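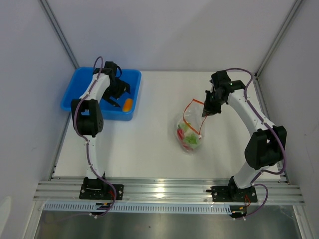 Bagged Snacks and Lunches - read me first

Hi! I'm Doina Milošević, and I look after this set together with Amra Nedeljković. It's a collection of recordings of everyday food in clear bags: picking a bag up, moving it, putting it down again. We call it Folmont, after the street where we did the first batch, and the name stuck.

What you get

There are 141 episodes in 18 folders, one folder per kind of filling. Each folder has a notes file that I typed up the same afternoon, so please forgive the spelling. The notes say what went into the bag and whether I squeezed the air out before closing it (I usually forgot). If you only want a quick look, start with the folder called fruit_small. It's tidy, and the names in it make sense.

About the fillings

Grapes are my favorite thing in here. They shift around, they catch the light, and the stems poke the plastic into shapes I'd never have thought of. I left them in bunches - loose ones got their own folder, and it's a lot messier to work with.

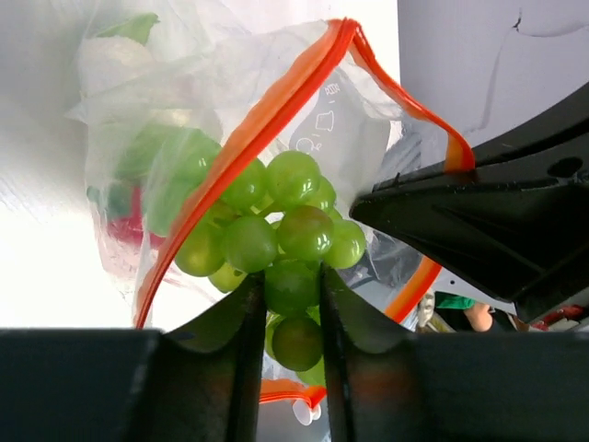

Green grapes in a zip-top bag with an orange-red seal.

Labels

Every episode has one line of text with it, written the way you'd say it in a kitchen: "move the grapes over," "put the lunch in the tray." Amra wrote most of them and I did the rest, so you'll find both "bag" and "baggie." We talked about cleaning that up and decided to leave it. If it bugs you, there's a word list called trumis.txt that maps everything to one spelling.
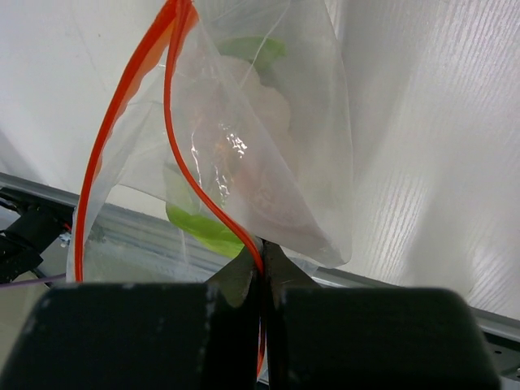

Lunch bags were harder to label than fruit, and Amra and I went back and forth on them for most of March. Once food is pressed up against cloudy plastic you can't always say what it is. Green leaves are easy, they show up bright even through the creases, but the pale stuff next to them could be bread or meat or something else. So the rule is: name what you can see, and write "other food" for what's left. Please keep to that if you send us new labels!

Known problems

Folders 2 and 18 have their notes files swapped. File names are cut off at 2000 in the index, so sort by folder instead. Glare on the plastic is all over the place and I haven't tried to fix it.

Questions go to me, label fixes go to Amra.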